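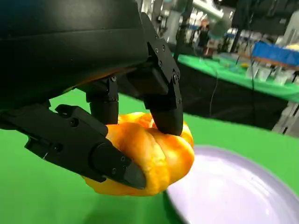 ## 6. Fitting and Setting Up the Hand

This section covers the fitting, adjustment and routine care of the Irkoron hand on the Ladska handling cell. It applies to cells set up for fresh produce. Work under sections 6.2 and 6.3 must be carried out by a person authorized under section 2 of this manual.

Revised October 2022. Enquiries about this section should be directed to Liesbeth Lambrechts, Technical Documentation, Carkton.

### 6.1 Before starting

1. Stop the current program and move the arm to the service position.
2. Switch off the hand supply at the cell cabinet, then lock and tag the switch.
3. Wait until the status light on the wrist has gone out.
4. Remove any produce and plates from the work table.

**CAUTION:** The fingers may sag when power is removed. Keep hands clear of the space between the thumb and the palm until the hand is at rest.

### 6.2 Checking the finger fasteners

Each finger is held to the palm by a bracket and knuckle plate. The fingertips are separate parts and are fastened with their own screws.

1. Wipe the brackets and plates with a dry, lint-free cloth.
2. Check each bracket screw with the torque driver supplied. Do not use a powered driver.
3. Check the two screws on the top face of the thumb tip. If either screw turns freely, remove it, clean the thread and refit it with fresh locking compound.
4. Move each joint by hand through its full travel. Movement should be smooth, with no clicking.
5. Inspect the pointed end of the thumb tip for burrs. A burr will mark soft-skinned produce. Replace the tip if one is found; tips are not to be filed or sanded.

Record the result in the cell log, including the hand's cycle count. Fingertips are replaced at 400 hours of running time whether or not wear can be seen.

### 6.3 Teaching the grasp

Bell peppers vary in shape, and a grasp taught on one pepper will not suit all of them. Use a firm, dry pepper of medium size for teaching. Do not use a plastic substitute.

1. Restore power and select **Teach** on the pendant. Confirm that reduced speed is shown.
2. Place the pepper on the green work surface beside the plate.
3. Lower the hand until the palm is above the pepper and clear of it.
4. Close the thumb against the lower side of the pepper until contact is reported.
5. Close the opposing finger against the upper part of the far side.
6. Bring the short centre finger down until its tip rests on top. This finger steadies the pepper and must not be used to apply grip force.
7. Set the grip level to 2 and save the position.
8. Raise the pepper slightly, hold it briefly, and lower it again. Examine the skin where each fingertip made contact.

**NOTE:** If the pepper turns in the grasp, move the thumb toward the nearest fold in the skin and repeat from step 4. Raising the grip level is not an acceptable remedy and will bruise the flesh.

### 6.4 Setting the plate position

1. With the pepper held, move the hand over the rim of the plate at low speed.
2. Check that no fingertip will touch the rim on the way down.
3. Save the approach point, then the release point.
4. Run the transfer once in **Step** mode before returning to **Auto**.

**CAUTION:** Do not enter the cell to straighten a plate while the arm is enabled.

### 6.5 Faults

| Code | Meaning | Action |
|---|---|---|
| 1,141 | Thumb contact not reported | Clean the thumb tip and repeat 6.3 from step 4 |
| Any other | See section 9 | Stop the cell and notify the supervisor |

If the same fault returns after the action has been taken, the hand is to be removed from service and tagged. Requests for a replacement hand are approved by Babak Esfahani or, in his absence, Pascual Villalba.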